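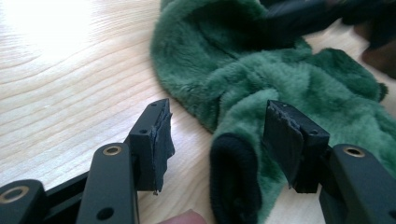
Nairobi, le mercredi 5 février 2025

Prurano — pinces à main, comparaison des patins
LISEZMOI du dossier

Bonjour et bienvenue dans le dossier ! Si vous arrivez ici par le lien de Mercy, sachez que c'est la deuxième version du jeu de données, celle où tout a été rangé par type de patin. La première était rangée par jour et on ne s'y retrouvait plus, moi le premier.

Ce qu'il y a dedans

200 enregistrements courts, faits à la main avec deux pinces montées sur le même corps : 100 avec les patins Gruvent (caoutchouc noir collé sur le bloc), 100 avec les patins Kirui (silicone moulé d'une pièce). La caméra est fixée sur l'outil et regarde toujours vers les doigts. Pas de bras robotisé dans cette version, tout est tenu à la main, et ça se sent un peu dans les trajectoires — je tremble plus qu'Adhiambo, vous verrez.

Les tâches sont de 3 sortes :

saisir un textile posé en tas et le soulever
retourner un vêtement ou une peluche
déposer l'objet dans un bac

La fausse fourrure verte avec le bord côtelé noir revient très souvent dans la première tâche. C'est mon objet préféré du lot, parce qu'il met les deux patins en difficulté : les poils sont denses, on croit tenir le tissu et on ne tient que du poil. Le bord côtelé, lui, se pince très bien (trop bien même, au début tout le monde allait le chercher et j'ai dû demander qu'on attrape aussi ailleurs).

État des patins

Alors là, lisez bien avant de me signaler un problème ! Les patins Gruvent s'effilochent sur les bords. Ça commence par un coin, puis il y a de petits lambeaux qui pendent et la surface de contact n'est plus régulière du tout. J'ai gardé ces enregistrements exprès. Un modèle entraîné seulement sur des patins neufs m'a donné de drôles de résultats avec des patins fatigués, et dans la vraie vie ils sont fatigués.

Le champ etat_patin prend trois valeurs : neuf, use, tres_use. C'est Josphat qui a annoté, à l'œil, en regardant la première image de chaque enregistrement. Entre use et tres_use la frontière est floue, on s'est déjà disputés là-dessus. Si vous n'avez pas besoin de cette finesse, fusionnez les deux.

Côté Kirui, rien à signaler sur l'usure, mais le silicone ramasse les peluches et glisse ensuite. Un coup de chiffon humide toutes les dix prises, à peu près, et on repart.

Mon avis pour l'instant

Sur le tissu fin, je préfère Kirui sans hésiter. Sur la fourrure, Gruvent accroche mieux tant que le bord tient. Bakari pense que c'est surtout une affaire de colle et qu'avec une autre colle les bords ne bougeraient plus. Possible ! On n'a pas encore essayé, c'est prévu pour avril avec un nouveau lot de blocs (mêmes trous de vis, donc rien à changer sur les doigts).

Format

Un dossier par enregistrement, avec la vidéo, l'ouverture de la pince au cours du temps et un petit fichier texte : opérateur, tâche, patin, etat_patin, reussite. Le champ reussite vaut 1 si l'objet a quitté la table et n'est pas retombé avant la fin. Les ratés sont conservés.

Le lecteur fourni s'appelle Ilus. Il s'ouvre en ligne de commande, il est moche, il marche. Pour comparer deux patins sur la même tâche, lancez-le avec l'option --cote.

Choses connues

— Un coin de table est parfois surexposé selon l'heure. On n'a pas corrigé.
— Un bout de doigt de l'opérateur apparaît de temps en temps en bas de l'image. Masquez-le si ça vous gêne, chez moi ça n'a rien changé.
— 2 enregistrements Kirui ont une ouverture de pince décalée par rapport à la vidéo. Ils sont listés dans decalages.txt, je les referai avec le lot d'avril.

Pour les questions sur les annotations, écrivez à Josphat. Pour le matériel et les plans des doigts, c'est Bakari. Pour tout le reste c'est moi, et je réponds plutôt le matin.

Gitau Massawe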